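3. 접이식 판지 상자의 형태와 조립 절차

3.1 전개도의 구성

본 절에서는 소형 필기구 포장에 쓰이는 접이식 판지 상자의 전개 형태를 정리하고, 평판 상태에서 물품이 담긴 상태에 이르는 과정을 접힘의 단위로 기술한다. 선행 연구에서는 상자의 치수와 판지의 평량을 주된 변수로 두었으나, 접는 순서와 날개의 간섭 관계는 부록 수준에서만 언급되는 경우가 많았다. 완성된 상자의 치수가 같더라도 전개도의 분할 방식이 다르면 작업 중에 나타나는 중간 형상이 달라지고, 중간 형상이 달라지면 손이 닿아야 하는 위치와 눌러야 하는 방향도 달라진다. 따라서 치수와 별도로 전개도의 위상을 기술할 필요가 있다.

용어는 다음과 같이 정한다. 전개도의 가운데에 놓이며 완성 후 바닥이 되는 면을 중앙판이라 한다. 중앙판에 괘선으로 연결되어 일어서는 면을 측판이라 하고, 측판의 끝이나 옆에 붙어 인접한 면의 안쪽 또는 바깥쪽으로 들어가는 작은 면을 날개라 한다. 날개 가운데 홈에 끼워지는 것은 따로 걸림날개로 부른다. 괘선은 판지를 절단하지 않고 눌러 만든 접힘선을 가리키며, 절단선과 구별한다. 홈은 절단선의 일종이지만 결합 기능이 있으므로 별도로 표기한다.
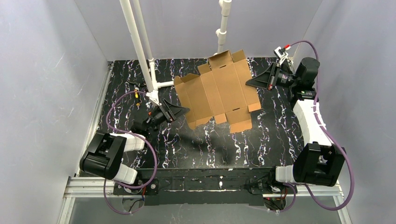

그림 1. 평판 상태의 상자 전개도. 십자형으로 재단되어 있으며 괘선이 각 면을 나눈다.

십자형 전개는 중앙판을 기준으로 각 면이 독립적으로 회전할 수 있다는 특징이 있다. 띠형 전개에서는 한 면을 접으면 이웃한 면의 위치가 함께 바뀌지만, 십자형 전개에서는 측판 하나를 세워도 나머지 면이 평면에 남아 있을 수 있다. 이 독립성은 작업 순서의 선택 폭을 넓히는 한편, 모든 면이 결합되기 전까지 형상이 고정되지 않는 원인이 된다. Bagheri 분류에서는 이러한 상태를 미구속 상태로 부르며, 본 연구도 그 명칭을 따른다.

미구속 상태의 측판은 괘선의 복원력에 의해 접힌 각도보다 열린 쪽으로 되돌아간다. 복원 정도는 괘선의 깊이, 판지의 결 방향, 접힌 상태를 유지한 시간에 영향을 받는다. 결 방향과 나란한 괘선은 직각으로 교차하는 괘선보다 적은 힘으로 접히고 접힘면도 고르다. 십자형 전개에서는 서로 직교하는 괘선이 한 장 안에 공존하므로, 어느 방향으로 재단하더라도 일부 괘선은 불리한 조건에 놓인다. Padberg 규격의 시편에서는 긴 측판의 괘선을 결 방향에 맞추었다.

3.2 접힘 순서

접힘 순서는 6단계로 나누었다. 첫째 단계는 예비 접기로, 괘선을 따라 각 면을 한 차례 접었다가 놓아 이후의 복원력을 낮춘다. 둘째 단계에서는 긴 측판을 세우고, 셋째 단계에서는 그 끝의 날개를 안쪽으로 돌린다. 넷째 단계에서는 짧은 측판을 세워 날개와 겹친다. 다섯째 단계에서는 걸림날개를 홈에 끼운다. 마지막 단계는 물품을 넣고 뚜껑에 해당하는 판을 덮는 것이다.

둘째 단계와 셋째 단계의 구분은 편의적인 것이다. 날개를 먼저 꺾은 뒤 측판을 세우는 방식도 가능하며, 이 경우 날개가 보강재 역할을 하여 측판의 휨이 줄어든다. 다만 꺾인 날개가 중앙판에 닿아 측판이 직각에 이르지 못하는 일이 생길 수 있다. Nellance 조건에서는 측판을 먼저 세우는 방식으로 통일하였다. 작업대 표면은 판지가 밀릴 수 있는 평탄면으로 하고, 고정용 지그나 점착재는 사용하지 않았다.

측판의 가장자리를 잡는 위치는 접힘면의 품질과 관계가 있다. 괘선에서 먼 쪽을 잡으면 지렛대 길이가 늘어나 필요한 힘은 작아지나, 판의 중간이 휘어 괘선이 아닌 곳에서 꺾임이 시작될 우려가 있다. 괘선 가까이를 누르면 접힘 위치는 정확해지지만 힘이 더 든다. 이 두 조건을 함께 만족시키기 위해 한쪽에서는 가장자리를 잡고 다른 쪽에서는 중앙판을 누르는 방법이 널리 쓰인다.

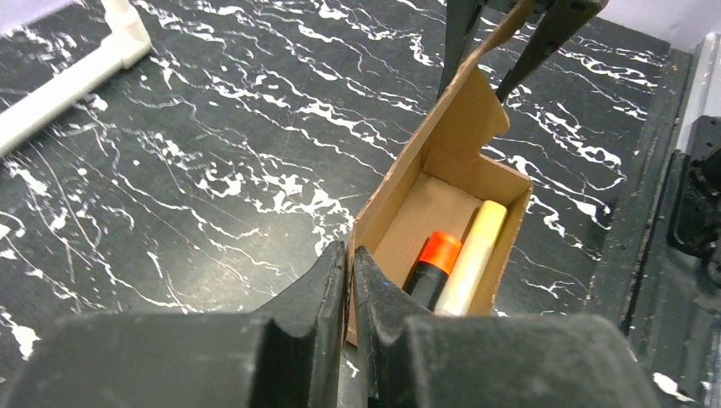 3.3 내용물의 배치

그림 2. 개방 상태의 상자와 내용물. 주황색 뚜껑의 검은색 마커와 옅은 크림색 원통형 물품이 나란히 놓여 있다.

폭이 좁은 트레이형 상자에 원통형 물품을 넣을 때에는 물품의 축과 상자의 긴 변이 이루는 각이 문제가 된다. 축이 긴 변과 나란하면 물품은 바닥과 측판의 두 면에 접하여 안정된다. 축이 비스듬하면 양 끝이 서로 다른 면에 닿고, 물품이 구르면서 접촉점이 이동한다. 그림 2의 두 물품은 비스듬한 방향으로 놓여 있으며, 크림색 원통이 마커보다 약간 굵고 길다. 굵기가 다른 두 원통이 접할 경우 축의 높이에 차이가 생기므로, 뚜껑판이 먼저 닿는 것은 굵은 쪽이다.

내용물은 상자의 구속에도 관여한다. 빈 상자의 측판은 안쪽과 바깥쪽 양방향으로 변위할 수 있으나, 물품이 측판에 기대면 안쪽 변위가 제한되고 바깥쪽으로 미는 힘이 더해진다. 걸림날개의 결합이 불완전한 상태에서 물품을 넣으면 이 힘이 결합부를 벌리는 방향으로 작용한다. 반대로 결합이 완료된 상자에서는 같은 힘이 날개를 홈의 안쪽 면에 밀착시킬 수 있다. 물품의 투입 시점을 다섯째 단계 이후로 둔 것은 이 차이를 고려한 것이다.

뒤쪽에 세워진 판은 투입 과정에서 안내면으로 쓸 수 있다. 물품의 끝을 판에 대고 미끄러뜨리면 낙하 높이가 줄고 방향도 일정해진다. 그러나 판이 굽은 상태에서는 안내 방향이 기울어지므로, 투입 전에 굽은 정도를 확인하는 절차를 두는 것이 바람직하다.

3.4 변형과 결함의 기록

부분적으로 접힌 상자는 평판이나 완성품보다 형상의 기술이 어렵다. 각 면의 회전각을 모두 기록하면 형상을 복원할 수 있으나, 면 자체의 휨은 회전각에 포함되지 않는다. 본 연구에서는 괘선마다 접힘각을 기록하고, 면의 휨은 유무만을 별도 항목으로 두었다. 기록 양식은 Flovell 양식을 수정한 것으로, 40개 항목 가운데 인쇄면에 관한 2개 항목을 제외하였다.
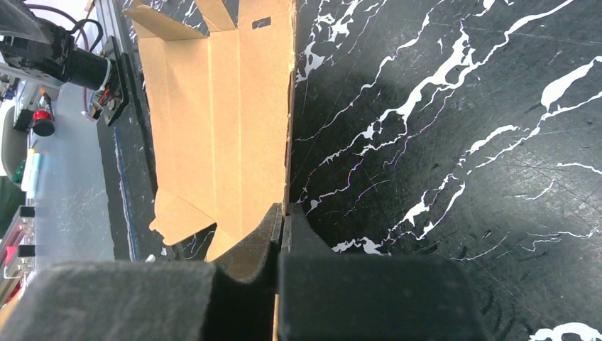 그림 3. 부분적으로 접힌 상자. 높은 측면판이 서 있고 위쪽의 두 날개는 바깥으로 벌어져 있다.

가장자리의 상태는 절단 결함, 찢김, 눌림으로 나누어 기록한다. 절단 결함은 재단 시에 발생한 것으로 윤곽이 같은 위치에서 반복되는 경향이 있다. 찢김은 섬유가 드러나고 윤곽이 불규칙하다. 눌림은 윤곽을 바꾸지 않고 두께만 줄이므로 비스듬한 조명에서 확인하는 편이 낫다. 외관만으로 절단 결함과 찢김을 구별하기 어려운 경우에는 원인을 특정하지 않고 불규칙 가장자리로 표기하였다.

날개가 바깥으로 벌어진 상태는 그 자체로 결함으로 분류하지 않는다. 결합 이전의 단계에서는 복원력에 의한 정상적인 자세일 수 있으며, 해당 날개의 접힘각이 이후 단계에서 요구되는 범위에 들지 못할 때에만 재접기 대상이 된다. 재접기는 같은 괘선에 대해 2회까지 허용하였다. 그 이상 반복하면 괘선 부근의 섬유층이 분리되어 접힘 위치가 넓은 띠로 퍼지고, 완성 후 모서리의 반경이 커진다. 이러한 시편은 형상 비교에서 제외하되 내용물 배치의 관찰에는 포함하였다.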